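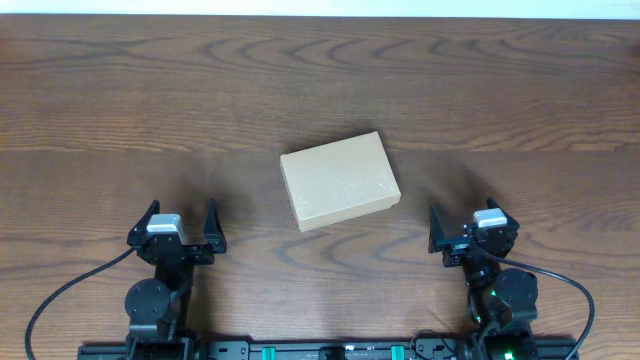
Page last changed: November, 16:40

List: cell-practice
Subject: Re: Start pose for two-arm box tasks (draft rule 61)
From: Kosmas Vrettos

Dinesh Palaniappan wrote:

> Rule 61 says both grippers must be "open and clear of the
> workpiece" before a run begins. I have read it four times and
> still don't know what "clear" means. An inch? A foot? In another
> room? At Tonthorpe we had two operators set up the same box and
> each swore the other one was out of compliance.
>
> Also, do we need a rule about which way the box faces? Our people
> have started lining it up with the grain of the table, and it
> looks like a furniture catalog.

Dinesh,

I wrote "clear," so I suppose I have to defend it. I meant not touching, with enough daylight that someone standing at the bench can see they aren't touching. The setup at the top of the page would pass: jaws open on both arms, box closed, neither gripper on it, even though they're close. If you have to crouch and squint to decide, back the arm off. I'll put that in the text, minus the crouching.

I don't want a distance. We had one in the Sodera version, and people spent their mornings with a ruler and their afternoons arguing about where a finger ends.

On the box: leave it crooked. A little rotation is fine, and I'd like the rule to say so, or the tidy people will win. When Pillai audited our old logs, 227 runs all began with the box dead square, and the first time somebody set one down at an angle the arms went for the place it used to be. Vary the angle between runs and write down that you did.

Rule 62, cables, since you'll ask next. A long loose arc out to the side is what we want. Keep the slack off the box and away from the space between the arms. No tape on the tabletop. Tusville taped theirs, and the first full reach took the tape, the cable and a fair bit of varnish.

Still open: whether a lit indicator on an arm counts as "ready." I say no. A green light means a green light is on. Somebody should still look at the jaws and say so out loud before pressing anything, however silly it feels with only one person in the room.

Comments on 61 and 62 to the list, please, and keep them under 2000 words. You know who you are.

Kosmas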